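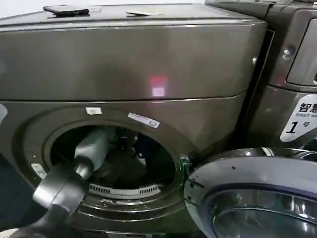 Thread: Arm reaching into a front loader, wrist or base problem?
Board: Home and Shared Shop Builds > Arms and Manipulators
Replies: 10

drumline_matt
I'm building a setup to get clothes out of a front loading washer with one arm. Shared workshop, two machines side by side with a narrow gap between them, door on the left one swings open to the right. The arm comes in from the lower left and goes up and over into the drum. Getting in is fine. Getting to the back and the right side is where I lose it. The housing behind the wrist is wide, and when I try to swing the tip right it wants to hit the ring on the left side of the opening.

Arm is a used Dosemau, controller board is a Clilel, everything else is aluminum extrusion and parts I printed. Total spent is $3425, mostly the arm. Success rate on single items near the front is good. Anything stuck to the right wall of the drum it misses more than it gets.

Is this a wrist problem or a base problem? I would like to hear from people before I cut metal.

pelican_brief_case
Base problem. You are coming in too low and too far left. From down there the forearm has to cross the whole opening at an angle, and the wide part ends up right where you need room. Raise the base 5 inches and move it toward the center line of the door. Then the forearm goes in close to straight.

tumblewed
I disagree with that. If he moves to the center the forearm blocks the head camera and he can't see anything in the drum. Coming in from the left keeps the right half of the opening clear to look through. I would keep the base where it is and put an extension between the wrist and the gripper. Even 3 inches gets the wide housing back out of the opening.

pelican_brief_case
An extension costs him payload. Wet jeans are heavy and that arm is already sagging at full reach, if it is the Dosemau I'm thinking of.

drumline_matt
It is that one, and yes it sags. Wet towels are the worst. I have been running it on small stuff, mostly dark shirts.

tumblewed
Dark clothes in a dark drum. How is your depth in there? On mine the back of the drum is mostly holes in the point cloud, and a navy shirt looks the same as the shadow next to it.

drumline_matt
Bad. In your picture of it that's about what I get too. The shirt comes through as a patch on the right and everything behind it is mush. The polished front is also a problem. Anything lit in the room shows up in the metal as a bright blob, and twice the segmentation picked a reflection as an item. I masked everything outside the door ring and that took care of the front panel. The glass in the open door still throws white spots.

M. Plattner
Put a light on the wrist. A small LED strip pointed along the gripper, with a piece of parchment paper over it as a diffuser. I had the same trouble on a dryer build in August and it went from guessing to picking the right item nearly every time. Power it off the 24 volt rail with a small buck converter. Don't mount it on the camera — you will get the glare straight back off the steel.

On the base question I'm with tumblewed, but there is a third option. Tilt the base. I made a wedge out of two pieces of plywood, so the shoulder leans toward the machine. It changed which way the elbow goes and the forearm came in flatter. Cheap to try before you cut anything.

— Mathias Plattner

pelican_brief_case
A wedge is fine for testing. I would not leave plywood under an arm in a laundry area. It gets damp and the bolts loosen up.

M. Plattner
Agreed. Mine was only there until I had the angle, then I had a plate welded.

ohm_on_the_range
Different question. Have you checked the plastic lip at the bottom of the opening? There is a strip with vent slots down there and a gripper finger can catch in a slot on the way out. I broke a finger on mine that way. I set a keep-out zone over the bottom of the ring and made the arm lift before it pulls back.

Also take your stuff off the top of the machine. I see what looks like a phone up there. Spin cycle will walk it off the edge.

drumline_matt
No keep-out zone yet. I'll add one tonight. Right now it pulls straight back toward the base, so it drags over that lip every time.

Plan is the wedge first, then the wrist light, then the extension if I still can't reach the right wall. I have an old Arsenault bracket that might work as a spacer, but the bolt circle is different and I'd have to drill it.

tumblewed
Ceveck sells a blank adapter disc you can drill for both patterns. Get the thick one, the thin one flexes.

pelican_brief_case
Still think you should raise it. Try the wedge with the base up on blocks and write down the joint angles both ways. If the elbow is near its limit in the low position you will have your answer.

drumline_matt
Will do. I'll post the angles for both heights when I have them.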